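3.2 Work surfaces and part presentation

Surface material was treated as a separate variable in the second phase of the study. In the first phase, conducted at the Vutville site, small parts were presented on bare laminate and on painted steel, and operators reported that cubes and short pins moved when the bench was bumped. Cork was selected for the second phase on the basis of its friction and its low contact noise. It was bonded to each tabletop in a single sheet and left for 30 hours under load before any trial was run.

Parts were presented in shallow plastic trays. A tray was preferred to a recessed pocket cut into the cork, which frays at the corners after repeated contact and sheds granules into the part area. Sloped sides were specified so that a part dropped near the wall would settle toward the floor of the tray. Raised sections in the floor limit how far a part can slide, although they also create positions in which a small cube can rest at an angle. The layout used for the cube trials is shown in Figure 4. The push buttons are mounted on a separate wooden box, also topped with cork, and are placed on the opposite side of the table from the tray.

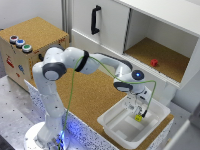 Figure 4. Cork-covered tabletop with white tray, yellow cube and three-button box.

Niloufar Bakhtiari objected to the choice of cork when an earlier draft was circulated, arguing that any gain in friction would be lost once the surface had been wiped down a few dozen times, and that the trays alone could account for the reduction in lost parts. The objection is reasonable. The design does not fully separate the two effects, as only 199 of the trials were run on cork without a tray. Within that subset, parts left the marked area less often than on laminate, but the difference was small and was concentrated in the earliest sessions.

Wear was assessed by inspection after every 20 sessions. The front edge of the tabletop was examined separately, as cork tends to lift where it meets a hard trim. Lifting was recorded on two tables, both of which had been prepared with the Pakunness adhesive. Tables prepared with the Kwak adhesive showed no lifting over the same period, though they had been in service for a shorter time at the start of the phase.

In total, 3,138 presentations were logged across both phases. Presentations in which the tray itself shifted on the cork were retained in the data set and flagged. Cleaning was limited to a dry brush between sessions; solvent wipes were used on the trays only. The effect of tray color on part visibility is considered in Section 3.3.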